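Teaching the hand: the vegetable task

Gallery updated 2024-04-28

Hello again from the back bench at Prondthorpe! Quite a few of you asked what we get up to all day now the stacking task is finished, so I've put up a gallery page for the new one. It's vegetables. A basket, some carrots, a cabbage, and a robot hand that has to be shown how to deal with all of it by somebody (usually me) wearing a glove and trying not to sneeze.

For anyone who's new, we don't write the movements out as a list of instructions. I put the glove on, the arm follows what my arm does and the fingers follow my fingers, and everything gets recorded. Each go is 30 seconds. Then I do it again, a bit differently, and again, and then Araba Darko takes over and does it in her own way, which is much slower than mine and, annoyingly, much better. The software that stores it all is called Morkitel and I have opinions about its menus, but I'll spare you those.

The target for this task is 3,000 recordings. As of this weekend we've got 1,629, and before anybody congratulates us, 461 of those are marked for a second look. Some of them are plain bad. Some are only odd: a long pause in the middle while I worked out where my thumb was, or a perfectly nice grab that happened after the timer ran out. Araba would bin the lot. I'd keep the pauses, as people pause too, and we've been going back and forth on it over tea since Tuesday.

A few things I've learned on this one, in no order at all:

Carrots are harder than they look. They're smooth and they taper, so if you close your fingers at the thin end the thing just shoots off along the basket. Go for the fat end and keep your wrist low. I must have said "wrist low" out loud a hundred times and I still lift it.

Cabbage is the opposite problem. You can get hold of it from nearly anywhere, but it's too wide to close the fingers round properly, so you end up cradling it, and cradling is a really peculiar thing to do when you can't feel the weight. The glove tells the hand where to go and gives me nothing back. I watch the screen and guess. My first day on it I was so tense that my shoulder hurt right through to the next morning!

Baskets have sides. Obvious, I know, but on the stacking task everything sat out on an open table and you could come in from any direction you fancied. With a basket you come down from above or you clip the rim, and once you've clipped the rim everything inside shifts and you may as well start over. I now begin every go much higher than feels natural - silly high, Araba calls it - and drop in slowly.

Change things between goes. We had a lovely smooth run back in the first week and it was nearly useless, as I'd put everything back in the same spot each time out of sheer tidiness. Now whoever isn't wearing the glove does the rearranging, and they're not allowed to be kind about it. Leaves over carrots, carrots jammed up against the side, all fair.

And do fewer in a row than you think you can. I start getting sloppy well before I notice it, and it shows up in the recordings as a sort of hurry in the fingers. We swap over after every dozen or so now, and whoever comes off goes and checks the last lot while the other one carries on.

Next up is the Teda cutlery set, which is small and shiny and which I'm dreading, and after that Laing want to see the whole thing in September, with me driving the hand live in front of people. I've asked for a chair.

Comments are open underneath, so if you've done this kind of work yourself (or you just have strong feelings about cabbages) do join in. I read all of them, even if I'm slow to answer.

The gallery

Vegetable task, from the wrist camera. Carrots, cabbage and plenty of basket, with the fingers up at the top by the rim.
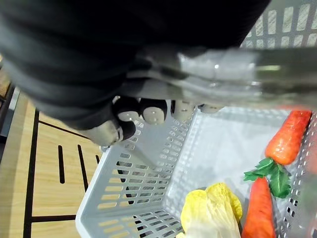 Bartosz Kaczmarczyk: Please don't throw away the ones with pauses! We cut all of ours on a bottle task and ended up with an arm that never once stopped to line itself up, it just charged in. We had to go back and record a whole new batch with hesitating in it, and hesitating on purpose is very hard to do convincingly. Put them in their own folder if Araba can't stand the sight of them. Also, which glove are you on? Mine starts drifting at the little finger after lunch and I'm recalibrating three times an afternoon.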